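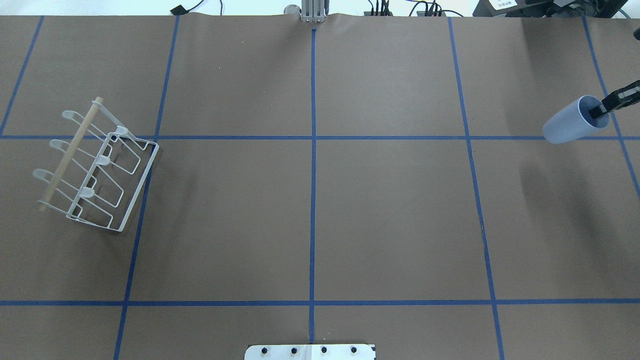 Can a robot put away the dishes yet? It can manage a piece of the job, slowly, on a good day, and the rest is still yours and mine.

6 min read

I know that's a letdown of a reply, and my aunt Dilruba let me know it was a letdown when I gave it to her on the phone last August. She had read somewhere that a machine would be doing her kitchen within the year and she wanted me to tell her which one to buy. (I fix commercial dishwashers for a living, so in my family I'm the person you call about anything with a plug.) I told her to keep her rubber gloves.

But I've been thinking about it ever since, and reading whatever I can get my hands on, and I've come around to the view that the dishes are a much better question than people give them credit for. Take one plastic cup. You and I don't pick up a cup so much as find it already in our hand. We don't care if it's standing up or lying on its side, or if it's facing the wrong way. A machine has to care about all of that. It has to work out where the rim is, get a finger inside and another outside, squeeze hard enough to hold on and gently enough not to buckle the thing, and then turn it over in the air so that it lands upside down on a rack. And a rack, when you think about it, is mostly gaps! Thin wire, lots of loops, lots of places to snag. I've watched my own son miss the peg with a mug, and he's had hands for 14 years.

My friend Wouter Van Hecke thinks I'm too easily impressed. He runs the kitchen at Flolum, a lunch place that does 410 covers on a busy day, and his argument is that the problem was solved decades ago by the big conveyor machine in the back. Dirty things go in one end, clean things come out the other, and it never asks for a raise. I service that machine, so I have to be polite about it. What I said to him is that there are still two people standing at it all day long, one scraping and loading and the other stacking, and those two people are doing exactly the part the machine can't. He said they were also doing the talking, and that he'd miss that. I would too, to be fair – it's a cheerful kitchen.

Factories have had an easier time of it. Menaka Samarakoon, who I went to trade school with, works on the packing line at Dissanayake, and she has an arm next to her station that picks jars off a belt and sets them in cartons. It is very quick and very good, and she's fond of it. But every jar is the same jar, standing the same way up, and the carton is always in the same spot to within a hair. When a jar tips over on the belt, a light comes on and Menaka walks over and stands it up again. That's the whole difference between her plant and my aunt's sink, I think, because at my aunt's sink everything has tipped over.

So what would I want to see before I changed my advice? I'd want a cup it hadn't met before, for a start, and then a glass one. I'd want to see it cope with a rack somebody had nudged a few inches while wiping down the counter. I'd want it to deal with a spoon hiding in a bowl of gray water, and a greasy pan lid, and that one blender part that doesn't sit flat on anything. And I'd want it to do all this for a whole week in a real kitchen with a dog in it, without anyone from the company standing nearby holding a laptop.

I do think it'll come, by the way. I'm not one of the grumps. The grabbing part seems to me to be the part where people are making real headway, and plastic cups are a sensible place to begin, as anyone who has raised toddlers will tell you. I'd guess the first ones worth having will go into places like Wouter's, where there's somebody like me to come out when they jam, and homes will get them a good while after that. Price will matter as well. My aunt's ceiling is whatever a decent dishwasher costs, and she wants it delivered and the old one hauled off.

She called again this week, as it happens, to ask if there was any news. I told her no, and then we talked for an hour about her drain hose, which I'm going over to replace as soon as the part comes in.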